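Skovinix Small Parts Bench: Progress Report to the Galanis Fund

November
By Fitriani Liew, workshop coordinator 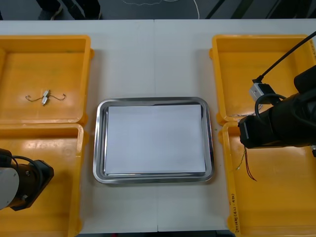 The sorting bench with its steel tray and yellow bins.

This is our third report on the grant, and I'm so pleased to be writing it, because the small parts bench has gone from a sketch on the back of a delivery slip to the spot in the workshop where everybody wants to stand.

For anyone on the fund's side who is new to us: Skovinix takes in donated hardware, hooks, clips, connectors and short lengths of wire, sorts it, and sends it out again as repair packs to schools and community sheds. Before the grant, sorting happened on whatever surface was free, with margarine tubs. Parts rolled onto the floor and stayed there.

What the money has done so far

The largest purchase was the pair of white tabletop panels from Drastetwood. We've butted them together to make a single table, and the pale surface has been a bigger help than I expected. A tiny silver connector shows up on white straight away. Ognjen Georgiev spent an evening levelling the join, and you can run a finger along it now without catching a nail (he'll invite you to, if you visit).

The stainless steel tray sits in the middle of the bench. It has rounded corners and a raised rim, so parts stay put when we tip out a bag. We line it with a stack of white paper and take off the top sheet whenever it gets grubby, which saves us wiping down between batches. Tihomir Radulović suggested the paper, and I wish we'd tried it in the first month.

Then there are the yellow bins, two on either side of the tray. We chose plastic ones in a single bright colour so they'd be easy to spot and easy to bring back when they wander. Hooks and wire fittings generally go to the left, and coloured leads and longer wire to the right. We've started writing on the bins in marker. The handwriting needs work – mine especially – and printed labels are on the list below.

Numbers for the period

We set ourselves a target of 3000 parts sorted by the end of November and we got there with time to spare! Those went into 96 repair packs, and 75 of the packs have already left the building. The remainder are boxed and waiting on the school run that Busisiwe Moodley organizes every term.

Feedback on the packs has been lovely. One shed wrote to say the hook assemblies had gone straight onto their tool wall, and could they have more please. We're still short of the two-hook kind with a connector in the middle, so if anyone at the fund knows of a supplier clearing old stock, I'd love an introduction.

What hasn't gone to plan

The order from Cutard arrived 3 weeks late, and the dividers in it were too tall for the shallow bins. Cutard took them back without any fuss, but we're still doing without dividers. Fine wire is also slower to sort than we budgeted for. It tangles, it springs out of the bin, and two people can lose a morning to one bag of it. Rodrigo Robles is trying out short cardboard spools and the early results are promising, though I wouldn't put a figure on it yet.

We underspent a little on consumables. With your agreement I'd like to move that amount across to lighting, as the far end of the bench gets dim after four in the afternoon.

Next period

Printed labels for all the bins, in a typeface people can read from a step back.
Shorter dividers, from Cutard or elsewhere.
A decision on the cardboard spools.
A second steel tray, so one batch can be checked while the next is tipped out.
An open morning for the sheds that receive our packs. You would be very welcome too.

Receipts and the spending sheet have been sent separately. Thank you again for backing something as unglamorous as hooks and wire – it has made a real difference to how we work, and we're having a great time with it.

Comments

Busisiwe Moodley: Two more schools have asked to join the run. Can we hold back a few packs for them?

Fitriani Liew: Yes, easily. Send me the names and I'll put them aside.

Shed regular: We line ours with old newsprint and the ink gets on everything. Switching to plain white after reading this.

Tihomir Radulović: Glad to hear it. Keep the stack fairly thick so it lies flat in the tray.

Contact the Skovinix workshop office | © Skovinix | Back to top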